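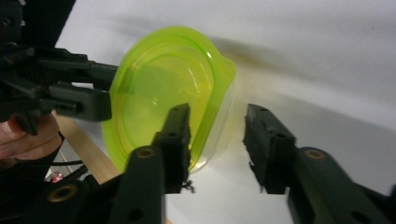
Vibeke Bach said you could tell everything about a household from its lids. She said it on the phone, in the voice she used for things she had read somewhere and decided were hers, and Dana, who had the receiver clamped against her shoulder and both arms in the cupboard, said that sounded like a lot to ask of a lid.

"You're resisting," Vibeke said.

"I'm looking for the bottoms."

The plan was that Dana would clear out her mother's kitchen in Lindgate by three o'clock, because at three o'clock a truck was coming from Cundale, and the truck would take whatever was boxed and leave whatever wasn't. The woman at Cundale had told her most people got through a kitchen in a morning. Dana would have liked to meet these people. She suspected they had thrown everything in a dumpster and gone for pancakes.

Her mother had sold Vestex for eleven months in the eighties and had bought a good deal more of it than she ever sold. The catalog was still in the drawer with the string. It promised 300 washes without a loose seal. Dana didn't believe anybody had kept track up to 300, and if they had, she didn't see why they should be trusted with food. Still, here it all was, the bowls for potato salad, the tall thing for celery, and the green lids, which were a green you never saw on any vegetable.

"Keep what you love," said Vibeke. "Let the rest go to someone who needs it."

"Who needs a celery thing?"

"That's not for you to judge."

Vibeke had cleared out her own mother's place in Laxdal the year before and had come back from it with a shine on her. She'd lost weight. She talked about surfaces. As far as Dana could tell, what had really happened in Laxdal was that Vibeke's brother did the lifting and Vibeke stood in a doorway having feelings, but she hadn't been there, and there was no point in starting a fight with the only person who had called.

She put the phone on the windowsill with the speaker on and went back to work.

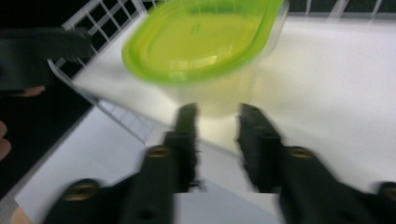
The rule, according to her mother, was that you never put a lid away on its own. It went on its bowl or it went in the sink, and if it was in the sink somebody had better be washing it. Dana had grown up thinking this was a law, like stopping for school buses. She was 48 before she noticed that her mother broke it constantly. There were lids behind the toaster. There was one under the phone book, and one in the bathroom with soap on it.

"Are you labeling?" asked the windowsill.

"Yes," said Dana, who wasn't.

She pressed down on a corner and the opposite corner came up. She pressed that one and the first let go. Her mother used to do it with the heel of her hand, all the way around, then lift one edge and let out a little breath of air, and she'd say, "There, now it's happy." Dana tried it. The lid didn't seem any happier. She turned it a half turn and tried again and it went on with a snap so loud that Vibeke asked if she'd fallen.

"I got one closed."

"How did that feel?"

Dana thought about it, since she'd been asked. It felt like closing a plastic box. She had expected to be crying by noon, everyone had told her to bring tissues, and so far the tissues were wrapped around the gravy boat. Maybe it came later. Maybe it was one of those things people agreed on, the way they agreed that Vestex kept lettuce crisp for a week, when anybody who had opened the refrigerator on the fourth day knew better.

"Fine," she said. "It felt fine."

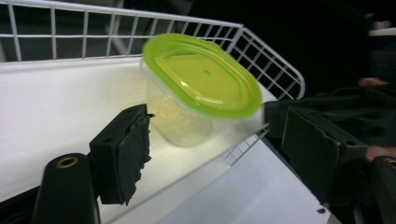
By two she had four boxes taped and a fifth that wouldn't shut. Vibeke had hung up to go to her class. The man from Cundale called to say he was running early, and Dana told him he could sit in the driveway until three like it said on the paper.

She opened the fifth box again. It was the celery thing that was sticking up. She took it out and the flaps came down flat, and she taped them, and wrote KITCHEN on top, and under that, after a minute, LIDS ON.

Then she stood there holding it. It smelled of old onion. Her mother had hated celery, had picked it out of soup at other people's tables and lined it up on the saucer, and all those years this had stood on the second shelf of the door with pencils in it.

The pencils were still in the drawer with the string. Dana went and got them.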